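Soomro out two months?

skisis_fan
Club says hamstring, no return date. He misses the Trimico match for sure.

prop497
Two months is too long for a hamstring. I think he is back in October.

skisis_fan
I don't agree — it is his second this season.

Denier2
Start the young flanker. He tackles well.

prop497
Too light for Trimico. By the way, which towel do you bring to training?

Denier2
This kind, it folds small:

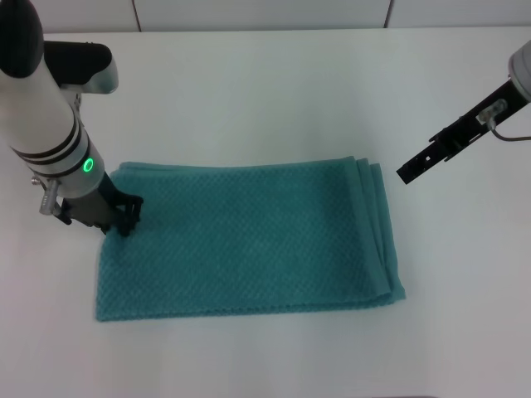
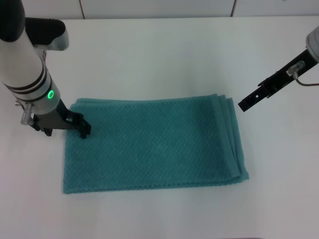
Teal towel, folded, in both.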